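Chapter 6
Things That Hold Other Things: Buying, Filing and Fastening for the Small Office

Every office has a supply cupboard, and every supply cupboard has a philosophy, usually by accident. In the one where I first worked, the philosophy was that you could never own too many binder clips. We had 1183 of them when the firm closed. We had no working stapler.

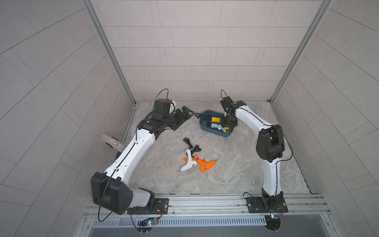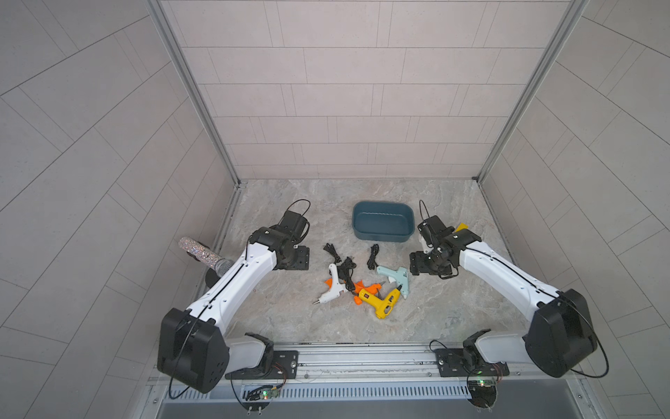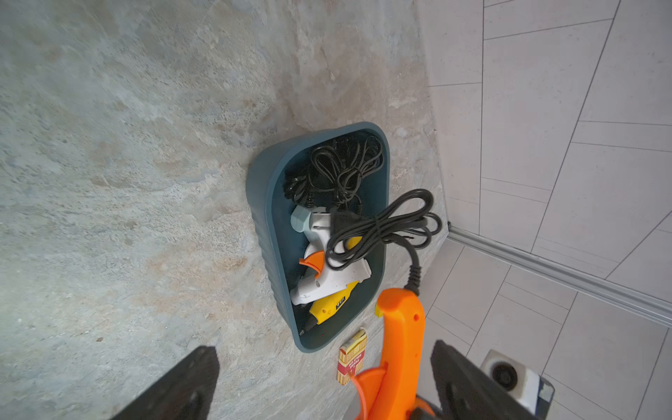
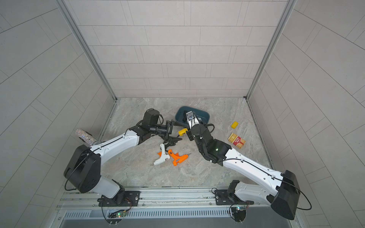

This chapter is about fasteners, meaning anything that keeps one sheet of paper attached to another until a person decides otherwise. Chapter 5 dealt with folders, and you will want that behind you, if only for the table of tab positions. Adhesives come later, in Chapter 9, where they can do less harm.

Fasteners come in two families. Temporary ones (clips, bands, treasury tags) leave the paper as they found it, give or take a dent. Permanent ones (staples, rivets, comb bindings) make a hole and mean it. Most filing trouble begins when a clerk picks from the wrong family. A contract held by a paper clip is a contract that will one day lose its page four, and page four is where the price is.

Consider the case of Tinley, a parts distributor with a filing room in the basement. Its office manager, Liam Goodall, inherited 844 client files and a rule that each be clipped at the top left. The clips were small, the files were fat, and the drawers were opened by people in a hurry. By July, loose pages had formed a layer at the bottom of every drawer, which the staff called the compost. Goodall's fix was dull and worked well: prong fasteners for anything over 30 sheets, staples for anything under, clips only for papers still on somebody's desk. The compost took much longer to sort than the rule took to write.

You may object that a bigger clip would have done the job. Wiremu Lowther thought so too. As buyer for the Leclerc office he ordered the Gromano jumbo, a fine strong clip with a jaw like a mousetrap, and put one on every file in the building. The files held. The drawers no longer closed. A fastener has a thickness of its own, and when you stack a few dozen of them in the same corner you have built a wedge. Lowther later turned alternate files upside down, which evened out the stack and made everything impossible to read. We will come back to him in Chapter 11, under Returns and Credits.

Before you order anything, then, find out four facts about the papers: how thick the usual bundle is, how often it is opened, how long it must be kept, and where it will sit. Write them down. The catalog will try to interest you in color, and color is very nice, but it goes last.

Terms used in this chapter

Capacity: the number of sheets a fastener will hold, according to the box. Subtract a few for optimism.

Throat depth: the distance from the edge of the paper to the farthest point a stapler can reach. Found out, as a rule, halfway through a booklet.

Prong base: the flat metal strip that sits behind the sheets. The Elis pattern has rounded ends. Older ones do not, and you will know them by your thumb.

6.1 The Paper Clip

We begin with the cheapest item in the cupboard and the one most often bought twice. A standard clip is a single length of wire bent three times, and it holds by trying to straighten itself out. Ask it to grip too many sheets and it will succeed.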